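Givora 203 床用水性コート 使い方ガイド
第4章 コンクリート床に塗る

いよいよ塗りの章です! 前の章の下地チェックが終わっていれば、大変なところはもう越えています。ガレージでも、土間でも、趣味の作業場でも、手順は同じです。道具をそろえて、時間に余裕のある日に始めましょう。

4-1 用意するもの

Givora 203 本体(主剤のみ。混ぜる硬化剤はありません)
付属のかくはん棒
短毛ローラーと継ぎ柄
すみ用の平ばけ
ローラートレイ
マスキングテープと養生シート
中性洗剤、モップ、きれいな水を入れたバケツ
糸くずの出ない布
保護手袋、保護めがね、底のきれいな上履き

メモ:ローラーは新品でも毛が抜けます。使う前に粘着テープを巻きつけてはがす、これを毛がつかなくなるまで繰り返してください。地味な作業ですが、仕上がりにはっきり差が出ます。透明なつやの中に毛が入ると、けっこう目立つんです。

4-2 塗る日の条件

床の表面温度が11℃以上の日を選びます。気温ではなく床の温度で判断してください。2月のガレージなどは、昼に部屋が暖まっても床は冷えたままということがよくあります。放射温度計があれば便利ですし、なければ床に置くタイプの温度計でも測れます。

雨の日や、床に結露が出ている日は見送りましょう。待つのは悔しいですが、湿った床に塗ると白く濁ることがあり、そうなると塗膜をはがすところからやり直しです。

注意:換気は塗っている間も乾かしている間も続けてください。ただし、扇風機の風を床に直接当てないこと。表面だけが先に乾いて、しわの原因になります。

4-3 床を洗う

1. 家具や荷物をすべて床から動かします。棚の下だけ残すと、あとで境目が出ます。
2. ほうきで大きなごみを取り、続けて掃除機をかけます。壁ぎわと目地は細いノズルでていねいに。
3. 中性洗剤を薄めてモップで洗います。油じみのあるところは、洗剤をつけたブラシでこすります。
4. きれいな水で洗剤を完全に取り除きます。バケツの水が泡立たなくなるまで替えてください。
5. 床を乾かします。手のひらを当てて冷たく湿った感じがあるうちは、まだ早いです。
6. 水を数滴落としてみます。すっと染み込めば準備完了。玉になって残るときは、古いワックスや油が残っています。第3章に戻り、はく離をもう一度行ってください。

メモ:金ごてで固く仕上げられた床は、汚れがなくても水を吸いにくいことがあります。この場合は細かい研磨パッドで軽く表面を荒らし、粉を取ってからもう一度水滴で確かめます。

4-4 塗る

1. 巾木、柱の根元、扉のレールにマスキングテープを貼ります。端を指の腹でしっかり押さえてください。
2. 缶を開け、かくはん棒で底からゆっくり混ぜます。勢いよく振ると泡が入り、その泡がそのまま床に出ます。缶は振らないでください。
3. 必要な分だけトレイに移し、缶のふたはすぐに閉めます。
4. 平ばけで壁ぎわとすみを先に塗ります。はけの幅ひとつ分で十分です。
5. すみがぬれているうちに、出口からいちばん遠いところからローラーを動かします。前の列に少し重ねながら、一定の速さで。力は入れません。ローラーの重さにまかせるのがコツです!
6. 出口に向かって後ろ向きに進みます。自分の逃げ道がちゃんと残っているか、ときどき振り返って確認しましょう。夢中になるとすぐ忘れます。
7. 塗り終えたら4時間乾かします。この間は人もペットも入れないでください。
8. 2回目を塗ります。ローラーの向きを1回目と直角に変えると、塗り残しが見つけやすくなります。
9. 2回目が完全に乾く前に、テープを床に沿わせるようにゆっくりはがします。

注意:一度塗ったところを、乾きかけてから触らないでください。小さなむらに気づくと直したくなりますが、ローラーを戻すほど跡が深くなります。そのまま乾かし、2回目で整えましょう。

注意:目に入ったときは、すぐにきれいな水で洗い流し、医師の診察を受けてください。

ここまで来ると、床の表情ががらっと変わっているはずです。グレーがぐっと深くなって、窓の光がすうっと伸びる。この瞬間が見たくて床を塗っている、という人もいるくらいです。

4-5 乾燥後の扱い

歩けるようになっても、塗膜はまだ固まる途中です。重い棚や作業台を戻すのは、缶の側面にある完全硬化の時間が過ぎてからにしてください。戻すときは引きずらず、持ち上げて置きます。脚の下にフェルトを敷いておくと、あとの掃除まで楽になります。

ゴムの脚やゴム裏のマットは、長く置くと色が移ることがあります。敷くなら布裏のものがおすすめです。

普段の手入れは、乾いたモップだけで大丈夫。砂ぼこりはつやの大敵なので、出入口のまわりはこまめに掃いてください。水ぶきをするときは固く絞って、洗剤は中性のものを少しだけ使います。
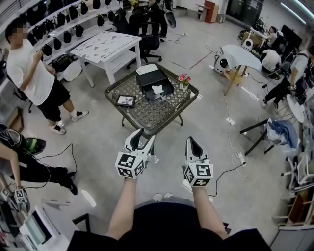 つやが強すぎると感じたら、あとから落ち着いた仕上げに変えられますか。

つや消しタイプの Givora を上から重ねれば変えられます。完全硬化を待ち、細かい研磨パッドで全体の光沢を軽く落としてから、粉をふき取って塗ってください。部分的に塗ると境目が残るので、壁から壁まで一面を通して塗ります。

4-6 うまくいかないとき

白く濁った
床に湿気が残っていたか、厚く塗りすぎています。薄い濁りなら、換気を続けて乾かすうちに消えることもあります。完全硬化の後も残るときは、はく離して塗り直します。

小さな泡の跡がある
缶を振ったか、ローラーを速く動かしすぎたときに出ます。乾いてから研磨パッドでならし、粉を取って薄く塗り重ねてください。

筋が見える
ローラーの端に液がたまっています。トレイの斜面でよくしごいてから塗りましょう。端だけ強く押しつけていないかも確認を。

テープと一緒に塗膜がはがれた
はがすのが遅すぎたようです。残っているテープの縁にカッターで浅く切れ目を入れ、少しずつはがします。欠けたところは平ばけで補修できます。

4-7 道具の片づけと保管

1. 余った液は缶に戻さず、ふた付きの別容器に入れます。
2. ローラーとはけは、乾く前に布で液をふき取ってから水で洗います。
3. 洗った水は排水口に流さず、お住まいの自治体の案内に従って処理してください。
4. 缶の縁をふいてからふたを閉め、直射日光の当たらない、凍らない場所に立てて置きます。

缶のふたに塗った日と部屋の名前を書いておくと、次に補修するときとても助かります。塗り重ねの時期の見分け方は、第5章をご覧ください。

改訂 2026年5月14日
本文 Vija Krūmiņa/作業手順の確認 Aigars Raudsepp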